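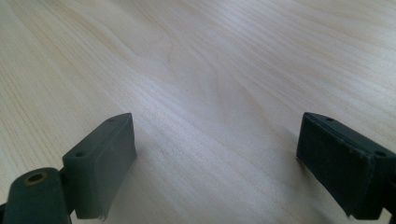

Plateau Monance, teinte blond clair, finition lisse. Veinage vu de près.

Plateau de table Monance
Gamme Jidimstead, mobilier d'atelier et de bureau

Le plateau Monance se reconnaît à son ton pâle et à son veinage fin et serré, avec par endroits un dessin plus ouvert, en arches. Le dessin du bois varie d'une pièce à l'autre et ne peut pas être choisi à la commande. Deux plateaux posés côte à côte ne seront pas raccordés.

La finition va du mat au satiné selon l'éclairage. Elle convient à un poste de travail, à une table de réunion ou à un coin repas.

Dessin : Seija Harju
Épaisseur : 40 mm
Charge maximale répartie : 50 kg
Piètements compatibles : Nicholas (fixe), Wunico (réglable en hauteur)
Visserie : fournie avec le piètement
Délai de préparation : 7 jours ouvrés

Entretien
Dépoussiérer avec un chiffon doux. Pour les taches, utiliser une éponge légèrement humide et un peu de savon neutre, puis sécher dans le sens du fil. Pas de poudre à récurer, pas de solvant. Prévoir un dessous-de-plat pour les récipients chauds.

Livraison
Le plateau est livré à plat, sous carton. Vérifier les chants et les angles avant de signer le bon de livraison. Laisser reposer une nuit dans la pièce avant le montage.

Le plateau est vendu seul. Les piètements Nicholas et Wunico se commandent séparément, voir leurs fiches respectives.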